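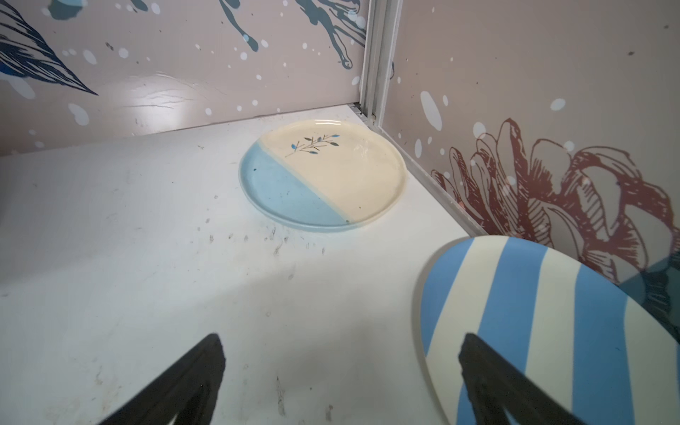 祖母に聞いておけばよかったことが山ほどある、なかでもあの蒸しパンの粉の加減だけは本当に悔やまれる、というお便りをいただきました。前回の冊子を読んでくださった方からです。粉は小麦粉だけだったのか、黒砂糖はいつ入れていたのか、ふきんは湿らせていたのか。便箋の終わりまで、蒸しパンの話だけがびっしり書かれていました。

こういうお便りを読むと、もう、じっとしていられません!

家のおやつの聞き書き「プルレル(Prullel)」では、次の聞き手と書き手を募集します。家族、ご近所の方、昔の同級生、下宿先の大家さん。身近な誰かに「子どものころ、家で何を食べていましたか」と尋ね、その話を文章にして一冊にまとめる集まりです。

2020年12月24日 掲載
シェア 412 コメント 11

■ 何をするのか

話を聞いて、書き起こして、短くまとめる。やることはそれだけです。でも、この「それだけ」がとにかく面白いのです。

おやつのことを聞いているはずが、話はたいてい別のところへ転がっていきます。干し芋のことを尋ねたら、屋根に上がって叱られた話になる。ドーナツの話が、油を買いに行かされた坂道の話になり、坂の途中にあった豆腐屋の犬の名前まで出てくる(犬の名前は必ず書き留めておいてください、あとで効いてきます)。まとめるときに本筋へ戻そうとして、結局、犬のくだりがいちばんよかった、ということもよくあります。

レシピ集を作るわけではないので、分量がわからなくてもかまいません。「砂糖はこのくらい」と手のひらをくぼませて見せてくださったら、そう書いてください。「白くなるまで」「いい匂いがしたら」「父が帰ってくる前に」。どれも立派な記録です。

これまでに集まった聞き書きは625編になりました。へそもち、かんころ、いがまんじゅう、パンの耳を揚げたもの、冷やごはんを丸めて焼いたもの。名前のないおやつもたくさんあり、索引を作るときにはいつも困ります。「あれ」としか呼ばれていなかったものは、そのまま「あれ」で項目を立てました。同じ「あれ」が三つ並んでいますが、中身はまるで違います。

■ 今回のテーマ「冬の、台所のそばで」

今回は冬のおやつに絞ります。ストーブの上で焼いたもの、こたつに持ち込んで叱られたもの、年末の支度の途中でつまんだもの、風邪で寝ている日にだけ出てきたもの。買ってきたお菓子の話も大歓迎です。缶の底に残った最後の一枚を兄弟の誰が食べたか、というような話を、ぜひ聞いてきてください。

海外で育った方、家族が別の土地から来た方のお話も、前回から少しずつ増えています。芋やトウモロコシを揚げたおやつの話は読んでいるだけでおなかがすきますし、遠く離れた土地の話なのに、うちの祖母とまったく同じことを言っている、という場面が出てきて驚かされます。日本語以外で聞いた話は、もとの言葉の呼び名をひとつでも残して書いていただけるとうれしいです。

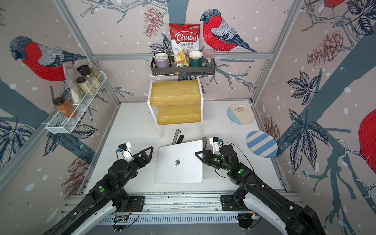
文章を書いた経験がまったくなくても参加できますか。

参加できますし、前回はそういう方が多数でした。書き起こしの仕方は事前の集まりで一緒に練習します。最初の原稿には編集係が目を通して、感想と質問をお返しします。直しの指示が並んだ赤い原稿が戻ってくることはありませんので、安心してください。誤字だけはこちらで拾います。

■ 募集する役割

聞き手・書き手
お一人で話を聞き、800字から2000字程度の文章にまとめていただきます。二人一組での参加もできます。片方が尋ねて片方がメモをとる形はとてもおすすめで、帰り道で「さっきの話、どこがよかった?」と言い合う時間がそのまま下書きになります。

書き起こし係
録音を聞いて文字にする係です。外に出る時間はとれないけれど家で手を動かしたい、という方に向いています。方言に耳が慣れている方、早口の方の話を聞き取るのが得意な方、ぜひ!

索引係
地味です。地味ですが、この係を一度やった方はだいたい次の回も索引係を希望されます。おやつの名前、材料、道具、土地の名前を拾って並べていきます。「焙烙」「蒸し器」「弁当箱のふた」が隣り合うのを眺めてにやにやできる方をお待ちしています。

挿絵係
鉛筆でもペンでも、白黒で描ける方。料理の絵に限らず、茶だんすや七輪、湯気なども描いていただきます。上手に描こうとして線が固くなるより、話を読んで思い浮かんだものをさっと描いてもらえたほうが、この冊子には合います。

すべての役割を合わせて11名を募集します。兼ねることもできます。

■ 聞くときのこつを、少しだけ

初めての方から必ず相談されるので、先に書いておきます。

最初の質問は、場所のことにするとうまくいきます。「好きだったおやつは何ですか」といきなり尋ねると、たいていの方は「別に、たいしたものは食べてないよ」とおっしゃいます。ところが「台所はどちら側にありましたか」と聞くと、流しがあって、窓があって、窓の下に米びつがあって、その米びつの上にいつも何か載っていて……と、向こうから話し始めてくださるのです。何度経験しても、この瞬間はわくわくします。

黙ってしまわれたときは、そのまま待ってください。次の質問を急いで出さなくて大丈夫です。お茶を飲むなり、窓の外を見るなり。沈黙のあとに出てきた一言が、原稿の書き出しになったことが何度もあります。

それから、うつわの話。何に盛ってあったかを尋ねると、急に細かいことを思い出す方がいらっしゃいます。縁の欠けたところをいつも自分のほうに向けて置かれた、とか、お客用のお皿にのっていると遠慮して一つしか取れなかった、とか。割れてしまったお皿の話だけで一編になった方もいます。

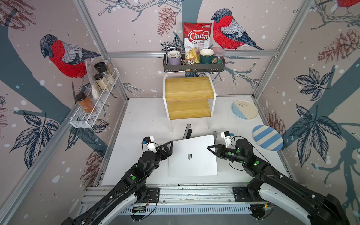 冬鳥の柄の壁紙と棚。マグカップ、カサバチップスの袋など

■ 事前の集まりと進め方

事前の集まりは一度だけ、オンラインで開きます。聞き方と書き起こしの練習をして、残りの時間はみなさんの家のおやつの話をします(例年、残りの時間のほうが長くなります)。画面越しの集まりが苦手な方には同じ内容の手引きを郵送しますので、お申し込みのときにひと言添えてください。

聞き取りは、電話、手紙、ビデオ通話、どの方法でもかまいません。お会いになる場合は、お相手の体調とお気持ちを第一に、短い時間でお願いします。手紙でのやりとりは時間がかかりますが、筆跡や便箋のことまで書けるという楽しみがあります。前回は往復の葉書だけで一編を仕上げた方がいて、これがまた、いい原稿でした。

原稿の締め切りは3月の末です。遅れそうなときは早めに教えてください。話し手の方に原稿を読んでいただく期間を必ずとりたいので、そこだけはご協力をお願いします。「やっぱり弟の話は載せないで」と言われたら、載せません。名前を伏せることも、土地の名前をぼかすこともできます。

冊子の組版と印刷は、今回もビリク(Bilyk)印刷室にお願いしています。表紙の紙はまだ決まっていません。前回のざらっとした生成りの紙が好評だったのでまた使いたい気持ちもあり、冬の号なので少し青みのある紙も試してみたく、編集係のあいだで楽しく揉めています。参加される方にも見本をお送りしますから、ぜひ一緒に揉めてください。

■ 参加の条件

・18歳以上の方。お住まいの地域は問いません
・話を聞ける相手が一人以上いること(心当たりのない方には、話し手として登録してくださっている方をご紹介できます)
・原稿の掲載前に、話し手の方に内容を確認していただけること
・索引係、書き起こし係は、パソコンで文書ファイルを扱えること

参加費はいただきません。謝礼のお支払いはなく、できあがった冊子を7冊お渡しします。ご自分用と、話し手の方と、きっと欲しがるご親戚の分です。録音機をお持ちでない方には、数に限りがありますがお貸しします。郵送にかかる費用はこちらで負担します。

できた冊子は、マシャム(Masham)文庫と、喫茶ドゥカード(Dukard)の本棚に置いていただく予定です。ドゥカードでは前回、冊子に出てくるおやつを一品ずつ再現して出してくださいました。揚げたパンの耳は昼過ぎに売り切れて、編集係の口には入りませんでした。今回は取り置きをお願いするつもりです。

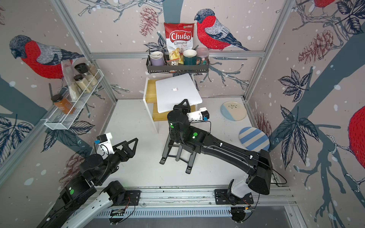

鳥と枝の柄の壁紙を張った一角

■ お申し込み

ホームページの申し込み欄、または葉書で、次のことをお知らせください。

・お名前、ご連絡先
・希望する役割(いくつでも)
・話を聞いてみたい相手(「母」「向かいの家の方」といった書き方で十分です)
・あなたが子どものころ、冬に家で食べていたもの

最後の項目は選考には使いません。編集係が読みたいだけです。とはいえ、毎回ここがいちばん長くなる方が多く、欄をはみ出して裏面まで続いている葉書もあります。どうぞ遠慮なくはみ出してください。

応募が多いときは、話し手の方の年代や土地がなるべく散らばるように選ばせていただきます。今回ご一緒できなかった方にも次回のご案内をお送りします。

話し手としての登録も同時に受け付けています。自分で書くのは気が進まないけれど、話すことならいくらでもある、という方、どうぞお声がけください。ご家族からの推薦も歓迎します。「同じ話を何度もする」とご家族に言われている方は特に歓迎です。何度も話されてきた話には、何度も話されてきただけの節回しがあって、書き起こしていて本当に楽しいのです。

冒頭の蒸しパンの方には、編集係からお返事を書き、「お母さまか叔母さまに一度尋ねてみてはいかがでしょう」とお伝えしました。黒砂糖を入れる順番がわかったら、ぜひ教えてください。

シェア 412 コメント 11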